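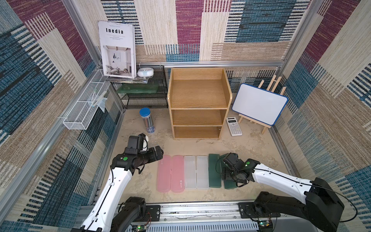 # Is the Clandero two-arm kit worth it for sorting and shelving small stuff?

Posted February 22, 2025

I run a small school supply shop and I keep getting pitched the Clandero kit, sold here through Narkeck. Two arms on a rail, a camera on the wrist, and a "shelving skill" you pay for separately. Their rep says it can put pencil cases on a little three-tier shelf by color, pink, white and green, and that I could have it going in 2 days. My stuff is mostly flat cases and calculators. Has anyone paid for this with their own money? The sales page says "100 everyday items" and I can't find the list anywhere.

## Answer 1

We had one on trial in December. Ask for the list in writing before you talk price. Ours had the same pencil case in 4 colors counted as 4 items, so do the math on that.

The arms themselves are fine. Flat cases lying side by side were the trouble for us, and the setup in your picture has six of them in a row like that. Ask them to run it with your cases, on your shelf, under your lights, and stand there while they do it. Also ask what the skill costs in year two. Narkeck went quiet when I asked.

## Answer 2

get the Trornton one instead, its cheaper

## Answer 3

Trornton is cheaper until you add the second arm, then it isn't.

I bought the Clandero through Ghanem and it took 3 weeks before it did anything useful. Support was polite and slow. It does put things on a shelf. So does the kid I pay after school, and he can also answer the phone. If you get a return window in the contract, try it. If they won't give you one I'd pass.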